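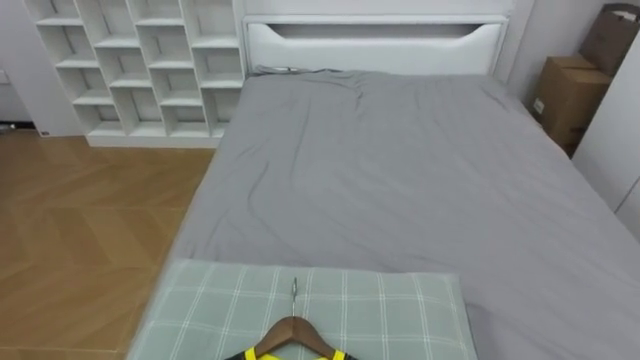 Mei Villanueva wrote in the ticket that the visitors from Haverford had been promised clothes handling at 10 and were still looking at a startup screen at 10:30, and could someone please tell her what to say to them. I told her to offer coffee. She had offered coffee. They were on their second.

Status at that point: robot powered, arms live, task list empty. The demo day build from Denine had installed fine and then mislaid every task we'd taught it since June.

Tried first: restart. Same empty list, now with a cheerful chime.

Tried second: restored the task folder from the backup. 36 tasks came back, including three called "jersey final", "jersey final 2" and "jersey USE THIS". Loaded the last one. It refused to run, error 66, which the manual describes as "see error 66".

Priya Baptiste replied from Dirndale that 66 is a height mismatch — the task was recorded with the robot on the floor, and for the open day we'd put it up on the boards next to the bed. She asked whether anyone had updated the stand height. I asked whether anyone had told me there was a stand height. We left it there, as colleagues.

Fix: Settings, Body, Stand height. Measure from the floor to the top of the planks, enter it, save, then go back in and check that it saved. (Mine hadn't. Save is the button that looks like Cancel.)

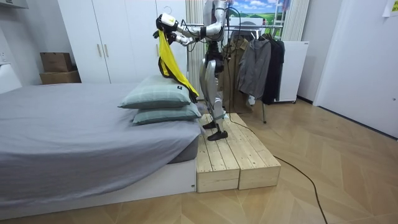
Ran the yellow jersey at half speed with visitors behind the tape. No error 66. One gentleman asked if it does fitted sheets. I said it was on the roadmap, by which I meant that I'd like one too.

Still open:
- Task list should not vanish on update. Passed to Denine.
- Somebody please delete "jersey final" and "jersey final 2". I'm afraid to.
- Manual entry for error 66. Lucinda has offered to write one.

Leaving the ticket open until the next visit.

Last updated: June, 4:30 pm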